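About Ollel

Ollel is a linen and table service company in Hurnbridge. We wash, fold, pack and deliver cloths, napkins and towels for restaurants, small hotels and event halls. We also run a drinks and snack supply service for some of the same customers.

The company was started by Ferenc Gulyás with one washer, one dryer and a borrowed van. He still comes in most mornings. There are now 70 people on the payroll, most of them on the folding and packing floor, and 200 customers on the regular delivery list.

How we work

Dirty linen comes in at the back of the building and is sorted by color and fabric. After washing and drying it goes to the folding floor. Sheets and large tablecloths go through a flatwork machine, and have for years. Smaller pieces were always folded by hand: kitchen cloths, printed towels, napkins, bar towels. They come out of the dryer in a heap, no two lying the same way, and the ordinary folding machines we tried could not deal with that.

Small-piece folding is the job people here liked least. It means standing in one place and making the same motion with the wrists and shoulders for a whole shift. It was also where we had the most sick days and where new hires were most likely to leave.

Automation at Ollel

In January we began using two-armed robots for part of the small-piece work. The project is called Rey. It is run by Timothée Fleury, who was our maintenance lead before he took it on, together with people from the folding floor. The software that keeps track of the work orders is called Fovis, and it was already in use in packing.

The robots work at flat tables with a gripper on each arm. They are slower than a good folder. They handle plain and printed cloths in the common sizes, and they are not given anything with lace, fringe or buttons. Cloths that come out crooked are set aside and refolded by a person. In our best week so far the Rey tables finished 2,570 pieces.

Fitted items, aprons and anything a customer has marked as special are still done by hand. So is the final check. Every bundle that leaves the building has been looked at by someone who works here, and their initials are on the slip.

What has changed for our staff

Before the first robot was installed, we put three things in writing. No one would lose their job because of Rey. No one's hourly pay would go down if their job changed. And the people who had done the folding would get the first chance at the new positions.

Nine people from small-piece folding have since moved to other work. Four are table operators, who load cloths, watch the arms, clear jams and decide when a piece should be pulled. The others went to inspection, mending and the drinks supply side, which had been short of hands. The operator job pays more than folding did. Training takes 30 hours and is done on paid time.

Not everyone has been pleased. Some folders liked working side by side and talking, and an operator spends more of the day alone between two tables. We now rotate operators through inspection and packing every two hours - this was their suggestion, and it has helped. Others found the first month tiring in a new way, with a lot of watching and waiting. We have also had to change how we set targets. A person's pace used to be measured in pieces per hour, and that number makes little sense when part of the work is done by a machine. Operators are not paid or rated by how much a table puts out.

Anyone on the floor can stop a table at any time, and does not have to explain why before doing it.

What comes next

We plan to add napkins to the Rey work once the folds are neat enough for our restaurant customers. Mending will stay a hand job. We have no plans to automate the delivery routes, and our drivers are often the only Ollel people our customers meet.

Visiting and applying

Customers are welcome to see the folding floor. Please call the office first so that someone can walk you through, and wear closed shoes. Open positions are listed on the Jobs page. Experience in a laundry is useful but not required, and we teach new operators ourselves.

Page last updated 18 June 2026.

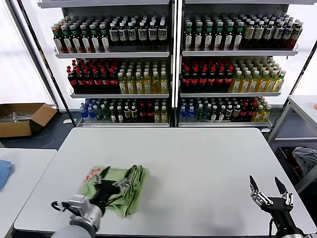
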